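Skip to content
Home
Laundry & Closet
Kitchen
Workshop
Reader Tips

Hanging up the slippery stuff (and the pile that never ends)

Posted in Laundry & Closet by Graziella Villa

January is when I finally deal with the clothes heap. I know other people do this in the fall, but I'm a person who keeps sundresses out until there's frost on the car, so by now everything is in one big jumble and half of it has slid off its hanger at least once. If you have a thin, floaty dress that won't behave, pull up a chair, we're going to get it on a hanger and it's going to stay there!

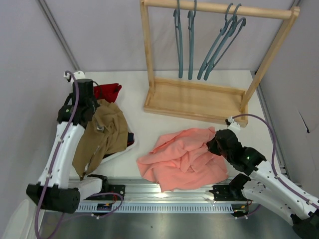
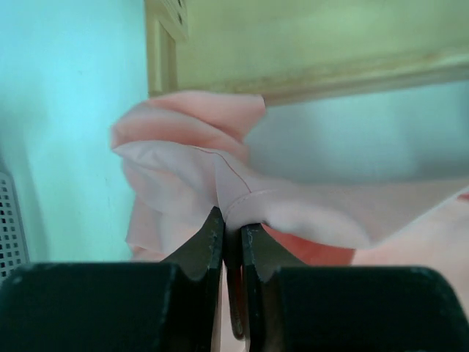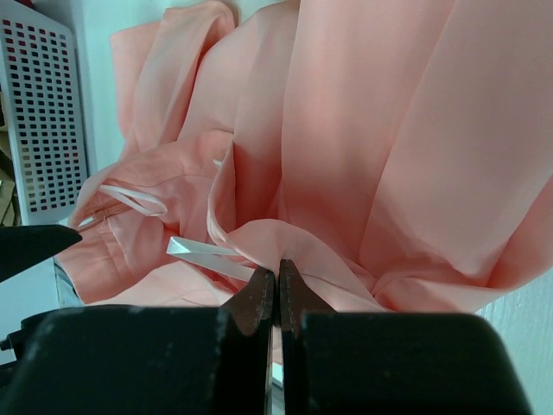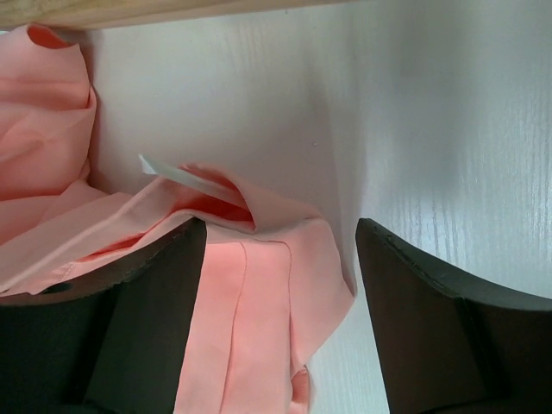

The salmon-pink piece, all four times. In the first photo it's in front of the little wooden rack with the teal-gray hangers.

First, bring the hangers to the clothes. I used to stand at the closet door with an armful of laundry, fishing for hangers with my free hand, and it took forever. Now I put a small rack at the back of a table with the hangers already on it, and the pile goes right in front. You can use the end of an ironing board too, if you don't mind it wobbling. My sister-in-law uses a towel bar.

Start with the heavy things. Khakis, jackets, anything with some body to it. They're quick, they make you feel like you're getting somewhere, and once they're out of the way you have a clear space for the fussy ones. Thin fabric gets squashed under a heavy pair of pants, and then you have the creases to deal with on top of everything else.

Now for the fussy ones. Find a hem or a seam before you lift anything. When a light dress is balled up you can't tell the neck from the skirt, and if you grab a handful out of the middle you'll just get a different ball. Run your fingers along until you feel stitching, then follow it. Side seams go up to the armholes and armholes go up to the shoulders, so you'll get there. Pinch at the stitching if you can, it's the strongest part and it won't show a mark the way a single layer of sheer stuff will. (Take your rings off. Ask me about my green blouse. Or don't.)

Once you've got both shoulders, give it one gentle shake – just one – and lay it flat with the front facing up. Slide the hanger in from the bottom if the neck is narrow. Pushing a hanger down through a small neckline is how you end up with that sad stretched collar, and on thin fabric it doesn't go back.

A word about ribbons. Lots of summer dresses have them, either as a tie or as those long loops sewn in at the shoulder. The loops are for hanging! I was well past 30 before I learned that, I'd been snipping them off for years. Put them over the hook or into the notches of the hanger and the dress won't slide. Satin ribbon that works as a tie is another matter. Pull it all the way out of the folds first, smooth it between two fingers, and tie it in a loose bow so it doesn't wrap itself around the dress next door.

If your hangers are smooth plastic, and most of mine are, here are the things I've tried for slipping:

A rubber band wound around each end. Cheap and ugly and it works. Change them when they go sticky.

A thin line of hot glue along each shoulder. Let it go completely cold before a dress goes anywhere near it.

Pipe cleaners, twisted on. Evaristo Mancuso wrote in with this one and I was doubtful, but they grip well. Tuck the wire ends under or they'll snag.

Felt strips. Nice, but mine peeled off after 7 weeks.

Leave a finger's width between the light things on the rod. I cram coats together with no guilt at all, but thin dresses need a little air or they come out looking slept in. For creases that are already there, hang the dress in the bathroom while you shower, then smooth it down with your palm. It takes me 5 minutes of actual effort and I haven't ironed a summer dress in ages.

Comments

Analyn Magbanua: The ribbon loops!! I have been cutting those off too. Does the rubber band leave a mark on white?

Graziella: It hasn't on mine, but I'd use the clear ones to be safe.

Sandro Melis: I do heavy things last, keeps me from quitting halfway. Each to his own.

Previous: Getting candle wax out of a tablecloth
Next: What to do with odd socks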